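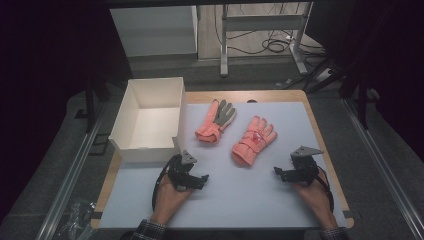

Jurico padded winter gloves, pink: a review after a lot of cold mornings

I've been meaning to write this one up since October, when the mornings turned and I finally admitted that my old knit gloves had gone thin at every fingertip. I walk the dog early, I scrape the windshield, I carry in the groceries, and I have the kind of hands that go white at the first hint of frost, so gloves matter to me more than they probably do to most people. My neighbor Anatole Renaud, a retired ski instructor with firm opinions on the subject, told me to try a padded pair and to stop buying whatever hangs next to the register. So I did, and I'm glad I listened to him!

The pair I settled on is the Jurico in pink. I nearly went for black (I always nearly go for black) and then thought of all the black gloves I've left behind on train seats and restaurant chairs over the years. You do not lose a pink glove. I've dropped one of these in the parking lot twice already and spotted it from the far end both times.

Now, about that pink. It's a warm one, closer to coral or salmon than to bubble gum, and it changes a good deal with the light. At my kitchen window it looks almost orange, and under the hall lamp it goes softer and a little dusty. The palms and the undersides of the fingers are gray, and I can't tell you how happy that makes me, having once owned a cream pair that was ruined by a single bicycle chain. There's a small logo patch up near the knuckles in a darker, redder pink, and I'd call it discreet. If you dislike wearing a brand name on your hands, I don't think this one will bother you.

Fit took me a little while. I'm usually a medium and I took a medium, and for the first few days the fingers felt stiff, with the padding fighting me whenever I tried to make a fist. After over 12 walks they'd loosened up nicely and I stopped thinking about them. If you're between sizes, or you like a thin liner underneath as I do when it's really bitter, go one up. My sister borrowed them for an afternoon (she has longer fingers than I do) and said they pinched between thumb and first finger, so do try them on if you can.

The strap is what I've ended up liking best, and I didn't expect to have feelings about a strap. It gives a proper snug hold, so the glove doesn't swivel about when I'm hauling on the leash, and I can adjust it without taking the other glove off. My one small grumble is that it gathers the padding underneath it, and if I pull it too tight I get a bit of a ridge that I can feel through my coat sleeve. One notch of good sense and the problem goes away.
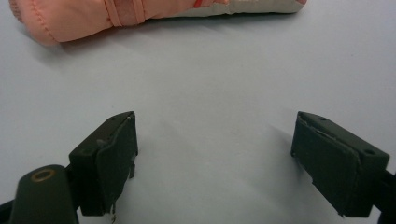
The strap and the stitched padding, with the padding lying flat.

As for warmth, I'd say they're very good for walking and merely fair for standing still. Moving along at a decent clip I've been comfortable on every morning so far, including a couple when the dog herself wanted to turn around. Waiting for the bus is another matter, and after 15 minutes my fingertips begin to complain. Anatole says that's true of any glove with separate fingers and that I should buy mittens if I plan to stand about like a lamppost. He may be right, but I can't work a door key in mittens.

I also tried the Flanby pair, which is cheaper and comes in nicer colors if you like green. The padding is thinner and the cuff is too short for me, so there was always a cold stripe of wrist showing. I sent them back. The Carré gloves are lovely and cost nearly twice as much, and I'd be afraid to pick up a shovel in them.

A word on washing, which I put off for far too long. I did mine by hand in the sink with a little wool soap, squeezed them in a towel and left them on the rack. They took two full days to dry all the way into the fingers, so don't do it the night before you need them. The padding was lumpy at first and came back after I'd kneaded it for a few minutes in front of the TV.

I bought mine at the Zadbridge outlet, in the back corner past the boots, and they still had most of the sizes when I went by again last week. I'd give them four stars out of 5. The missing one is for the bus stop.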